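About us

Kahsay is a small research group with a fairly plain question: how do you teach a robot to handle the soft, floppy things that fill a house? Tea towels, pillowcases, the fitted sheet that defeats most of us on a Sunday night. We've been at it for a good few years now, first in a borrowed corner of the Zerley building and these days in a room of our own on the ground floor, where the kettle is close and the parking is terrible.

We're engineers mostly, with a couple of people who came across from textiles and one who trained as an occupational therapist and has changed the way the rest of us think about hands. If you've found this page because you're wondering about joining us, or lending us your old linen, or just because somebody mentioned us at a barbecue, you're very welcome, and we hope what follows makes sense.

What we work on

Our main project is called Grornus. It's a way of teaching by doing. A person wears a pair of grippers on their own forearms and does the job with them, at a table, at whatever pace feels natural, and we record how the grippers move and what they were near when they closed. The robot learns from those recordings. We came to it after a long and rather grumpy stretch of driving robot arms with joysticks, which was slow going, and which taught our machines to fold a towel the way a nervous person parks a caravan.

Working with the gripper on your own arm is a lot kinder. You keep your elbows, your shoulders and all the little habits you've picked up over a lifetime of laundry, and you give up only your fingertips. New people are usually comfortable after a morning, though the second morning tends to be when the good recordings start.

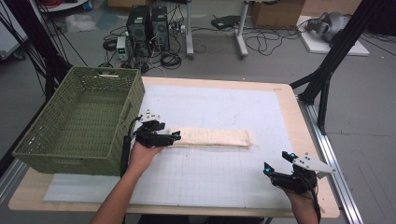
Page last changed: Nov 23, 2019

The folding table is where most of our days go. We put a gridded sheet down over the wood and work on top of that, with a woven basket at one side and the cloth in the middle, and a person brings both grippers in from the near edge. A folded cloth looks like the end of the job, but for us it's often the hard part. Picking up a single layer is something our models learned fairly early. Taking hold of a whole stack by its end, without dragging the top layer off the bottom one, took us much longer, and we still argue over the best approach angle.

What we've found so far

Our first full round of Grornus used over 2,000 recordings, collected from 19 people of different heights and very different opinions about folding. We had expected that more recordings would simply mean better folding, and up to a point that was so. Then we trained a second model on only 525 of them, picked for variety in how the cloth was first lying, and it did very nearly as well on cloths it had never met. That result changed how we plan our weeks. We now spend far more time mussing up the starting position and far less time repeating ourselves.

It doesn't work on everything. Stretchy fabric still gets the better of us, and so does anything with a button. We write up the failures along with the rest, and we're glad to share them with other groups who are having the same trouble.

Working with others

Our sister project, Zarico, looks at the other end of the process: putting finished items away in baskets and on shelves. The 2 projects share a lab, a set of tools and a colour-coded calendar that everyone has stopped obeying. Each March we open the doors for visitors, and you can have a go with the grippers yourself. Wear short sleeves if you can, and bring a favourite tea towel if you'd like to see how we get on with it.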